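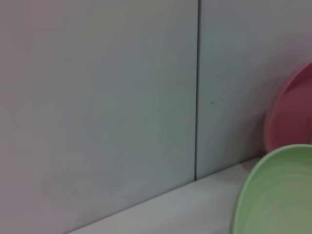
El club que enseña a un brazo a recoger la mesa

En el taller del club Latari siempre hay algún plato a la vista. Rosa, verde, de los que se usan en cualquier merienda. La coordinadora, que lleva el grupo desde que cabían todos en un banco de trabajo, nos recibe con café y con muchas ganas de hablar, y la verdad es que se la escucha muy a gusto.

«Empezamos queriendo hacer algo grandísimo, como todo el mundo a los dieciséis años», cuenta riéndose. «Un robot camarero, nada menos. Y luego pasamos todo octubre intentando que distinguiera un plato de la pared que tenía detrás.»

El proyecto se llama Plavden y participan siete estudiantes de bachillerato, que se reúnen por las tardes y se quedan (esto lo confiesan ellos) bastante más de los 45 minutos previstos. La tarea parece modesta: que el brazo localice la vajilla, la agarre por el borde y la deje en su sitio. La cámara va en la muñeca, así que los alumnos han aprendido a mirar el mundo desde muy cerca, con una junta entre dos paneles grises ocupando media pantalla y los platos asomando por un lado.

«Al principio se desesperaban», recuerda ella. «Me decían: profe, si no se ve casi nada. Y yo les decía que bueno, que algo se ve: hay un borde, hay un color, hay una línea donde la pared se junta con la repisa. Vamos a trabajar con eso.»

Una de las alumnas, la encargada de revisar las grabaciones, habla de ellas con un cariño que sorprende. «Ya llevamos 132 intentos guardados y me los he visto todos. Mi madre dice que sueño con platos», nos explica. Le gusta sobre todo el verde, por los anillos suaves que tiene por dentro, y discute con un compañero si conviene fiarse del color o de la curva del borde. Él defiende la curva. Llevan semanas así, y se lo pasan estupendamente.

El próximo reto es el torneo escolar Davonell, donde cada equipo tendrá que recoger una mesa que no ha visto antes. ¿Nervios? «Muchísimos», admite la coordinadora mientras busca un cable en un cajón. «Pero el otro día se quedaron discutiendo hasta que tuve que apagarles la luz, y volví a casa contentísima.»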